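Kosico plush cloth, forest green, item 2116

I make these in small runs and this green is my favorite so far! It's a deep bottle shade with a short, soft pile that goes lighter on the ridges when you scrunch it up.
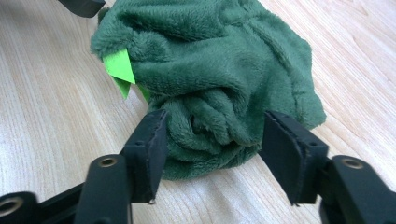 The fabric comes from Danico — same supplier as my November batch.

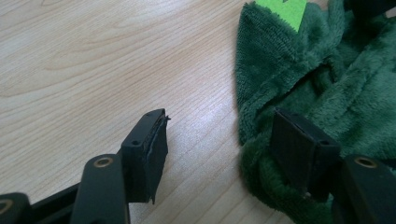 Forest green plush, bunched up on the table

There's a little bright green piece on it too, so you can find it in a full basket.

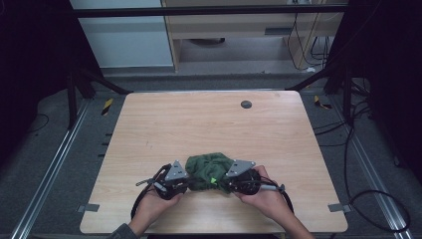
CARE
Cool wash, tumble low, skip the softener (it flattens the pile). 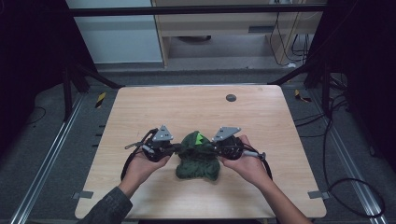
Does it come in other colors?
Just the green for now, but I'm hoping to add a gray.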